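## Do you need the drawer system? Probably not

Every April the home organizing people come out of hibernation, and every April my inbox fills with the same promise: buy the right containers and the mess will stop. This year it's Celtau, whose "starter set" of stacking drawers and dividers runs to $443 before tax. I've read the brochure twice and I still don't know what problem it solves.

The pitch leans hard on a survey. Apparently 78 per cent of households feel "calmer" after sorting their things into labelled compartments. Calmer than when, and asked by whom? The brochure doesn't say. I'd feel calmer too if I'd just spent a whole Thursday tidying, with or without a label maker.

My own view is duller. Most clutter is stuff we haven't decided about, and a drawer is a very good place to go on not deciding. I have a Poltska unit in the hall that I bought on sale for $50, and I couldn't tell you what's in the middle of it. Batteries, I think. Some keys from the old flat. It looks very neat from the outside.
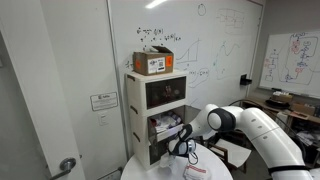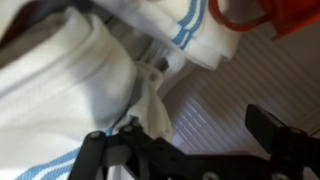
Then there's the linen question, where the advice gets sillier. Bassi's guide says to keep two bath towels per person and roll them, for the sake of "airflow". Udness says to fold in thirds and store upright, also for airflow. They can't both be right, and I suspect neither has checked. I've rolled, folded and stuffed over the years, and the towels came out of the cupboard the same every time — a bit stiff and smelling of cupboard.

Two per person might suit a couple in a condo with a dryer. It won't suit anyone with kids in swimming lessons, a dog, or a basement that takes on water in spring. Keep as many as you use in the stretch between washes, plus a few old ones for spills. Charities and animal shelters will sometimes take the worn ones, but phone first.

Readers have asked about paid organizers as well. The quotes I've been shown start at $300 for a half day, and that doesn't cover the containers, which you'll be nudged to buy from whoever the organizer has a deal with. Ask about that before you book. If the answer is vague, I'd keep my money.

If you do want to try something, empty one drawer onto the bed and put back only what you can name a use for. Leave the rest in a box by the door for a month. I did my desk that way and got rid of a surprising pile of cables, though I'll admit the hall unit is still waiting.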